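Wuvetti pine table, two months in

Posted Tuesday, March 25, 2025

Okay so I finally caved and bought the Wuvetti table, the plain one with the solid pine top, and a few of you asked me to write up how it's holding up. Long post, sorry, I have a lot of feelings about a table.

I'd been going back and forth between this and the Trerby one, which is a bit cheaper and comes with a drawer. My friend I-seul Yoo has the Trerby and it's perfectly nice, but the top is so even and so shiny that it always looks to me like it belongs in a dentist's office (sorry, I-seul). I wanted boards. I wanted knots! The Wuvetti has plenty of both, and the finish is more satin than gloss, so in daylight it looks really soft.
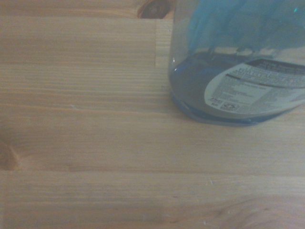 Assembly took me one evening and most of a podcast series. The legs bolt on from underneath, and the Allen key they give you is junk, so dig out a real one before you start. Two of the bolts were a pain to line up and I had to loosen everything and go again. It also weighs a ton. Get somebody to help you flip it over, I did it by myself and my back was mad at me all weekend.

Now the part everyone wants to know, which is cleaning. The care sheet says a damp cloth, mild soap, wipe with the grain, dry it right away. That's it. I bought the Flosance wood cleaner anyway since the store had it sitting next to the register, and I'm not going to buy it again. It smells like a fancy candle and it leaves a film that shows every fingerprint. A tiny bit of dish soap in warm water does a better job. I use the Dawn Platinum because that's the bottle I've got, and when I say tiny I mean a couple of drops in a whole bowl. Too much and you're rinsing forever.
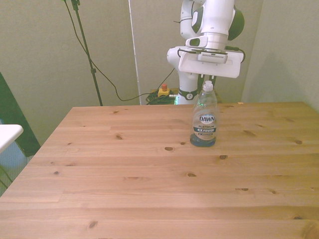
The seams are my one real gripe. Crumbs love them. I go along each one with an old soft toothbrush every week or so, and it's fine, but if you have little kids who eat toast like mine do, know what you're signing up for. Ye-seo Bae told me to try a wooden skewer and please don't, I scratched the edge of a board doing that back in February and I still look at it every single time I sit down.

Stains so far: coffee wiped right up, tomato sauce wiped up, turmeric did NOT. There's a faint yellow spot by my chair that has faded a little but I think we live together now. Pine is soft, too, so expect dents. I dropped a fork and it left a mark. I put Maeng felt pads under anything heavy and that's helped a lot.

Would I buy it again? Yes, and I'd get the bench with it this time. It's warm and it's sturdy, and once the bolts are tight it doesn't wobble at all, even with my son leaning his whole self on one corner. If you need a surface you never have to think about, get something with a harder top. I'll post again after the summer and let you know about the turmeric spot.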